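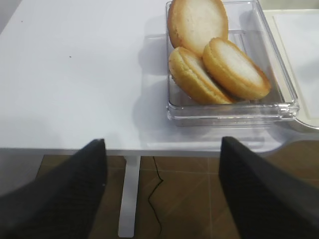 Threads > Automation > Kits on test

Search posts, people, tags

1/ On test at Fatenham: the Grurklow two-finger food handling kit. Fingers, wrist camera, mounting plate, control software. We paid list price, 2000 for the set, arm not included.

2/ Mounting took one morning. The plate fit our arm without an adapter. Cable strain relief is left to the buyer, and the manual spends one line on it.

3/ Camera calibration is a guided routine. It failed once with a generic error code. Toàn Tạ reran it with the overhead lights down and it passed. Glare threshold should be in the manual.

4/ Force control is the main selling point. The setpoint is in raw units, 0 to 2000, with no conversion table. Dinley support sent one by email the next day. It belongs in the box. 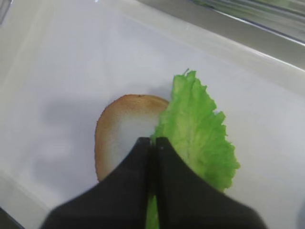
Anjani Mandagi
Integration engineer, end-of-arm tooling

5/ Bread and leaf lettuce are a fair test of the low end. Both are thin, both deform, and one often overlaps the other. The software keeps one setpoint per program, so two foods touching each other share a value unless you split the job.

6/ Splitting is clumsy. You duplicate the program, edit the setpoint, and chain the two. Mỹ La wrote a small script for it. A per-item field would remove the need.

7/ Round baked goods in a clear container are the harder case for the camera. Transparent walls throw highlights along the rim, and the default edge filter can take a highlight for an edge. Set the filter to manual.
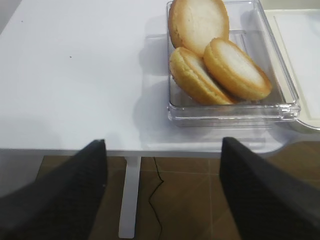 8/ Approach angle matters too when pieces lean on each other. The planner defaults to vertical. We got more usable paths with the tilt limit raised, at the cost of slower planning.

9/ Log from the baked goods program: 1596 attempts, 1132 completed without operator input. Default fingers, default speed, manual filter. Most stops were planner timeouts.

10/ Not tested: washdown, wet product, the soft pads (sold separately). Nhung Vương has the pads on order for October.

11/ Would I buy it again? For bench work, yes. For a line, I'd wait for per-item setpoints. Setup files on request.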